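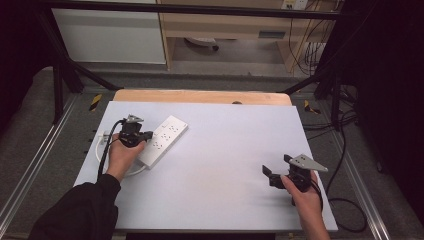
Household Practicalities, Unit 6: The Power Strip and the Bare Table
Handout revised 14 October 2023
Instructor: Lợi Dương

Bring this sheet to class. The copies left behind in May are still in my office, and some of them have coffee on them.

1. Why a whole session on a power strip

Most of you own one. Most of you last looked at it on the day you shoved it behind something. At the Akholm apartments, where we do the home visits, the usual place is under the bed, in a nest of hair, receipts and one sock. We will be treating it as an object that has a place, like a plate or a coat.

2. Terms

Strip: the long part with the outlets. Ours has six, in two rows of three. In this course "strip" never means the cord.
Cord: the part that goes where it likes.
Plug: the end of the cord. Find it first. Students who start with the strip spend the rest of the exercise looking for the plug, and it is generally under the strip.
Parking: leaving an object where your hand happened to let go of it. Parking is not storage, whatever your roommate says.

3. Before you handle it

Unplug it from the wall. Then unplug everything from it. Look along the cord for nicks, flattened spots and old tape. A damaged strip gets thrown out. It does not get "kept for the garage."

Don't plug one strip into another. Every term somebody tells me about an uncle who has done it for years. I wish him well.

4. Putting it away

Lay the strip flat on a clear surface. Make loose loops with the cord, each about as wide as your hand is long. Don't wrap it tightly around the strip. I know it looks tidy – so does a bent spoon if you line it up with the others. Secure the loops with a soft tie and leave the plug on the outside where you can see it.

5. The surface

This is the half of the unit people skip. A table is cleared when you can put your forearm down anywhere on it. Dry cloth first for the dust, then a damp one, then look across the top at a low angle with the light on the far side. Pale tabletops are unforgiving about specks, and they are what we use. 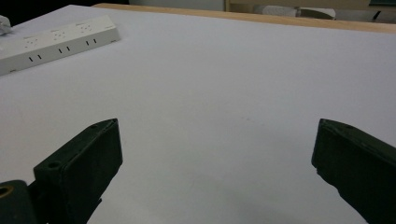 Fig. 2. White tabletop, open in the middle. Note the specks and faint smudges near the center.

I would pass that. A student from the Nerncombe section would not, and we argued until the room was locked.

6. For next time

Read the Plustosley booklet, pages 21 to 30. Skip the box on label makers.
Pick one strip at home and write down everything plugged into it, including the thing you can't identify.
Cuesta section only: your inventories are still due. One of them currently runs to 87 items for a single desk drawer. Please see me.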